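Part 3: Getting your Korosine label maker ready 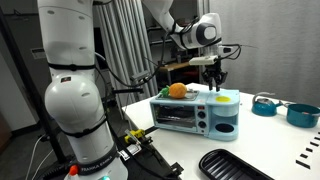
A light blue toy breakfast station on a white table.

Okay, you've got the Korosine out of its box and you've charged it overnight. Now for the fun bit! I've set up more of these than I care to admit, and I do it the same way each time.

1. Slide the back cover down with your thumb and lift it off. It's stiff on a new machine, so push harder than feels polite.

2. Drop in the label roll with the loose end facing you. The starter roll holds 100 labels, the big Marar roll holds 422, and both fit the same slot.

3. Feed the end under the little roller until it pokes out of the front, then close the cover. You want to hear a click.

4. Hold the power button for 3 seconds. The machine spits out one blank label and goes quiet.

5. Pick your label size on the screen. I use the medium for toys and lunch boxes, and the small for pencils (fiddly, but it works).

6. Type a short test word and press Print.

Note: If the word comes out faint, go to Settings, then Darkness, and bump it up a notch. I leave mine one step above the middle.

Sticking labels on toys

Wipe the spot with a damp cloth and let it dry all the way. Flat plastic is best. Press the label from the middle outward and leave it alone overnight before anyone plays with it. I labeled a whole shelf of playroom stuff last July and skipped the drying part - half of them peeled by the weekend.

Caution: Don't put labels on anything a baby chews, and keep them off battery covers.

Caution: The print head gets hot on long runs. Let it cool before you open the cover.

The head is good for 2,000 labels before it needs a cleaning strip. Turkley strips fit fine, and cleaning is in Part 4.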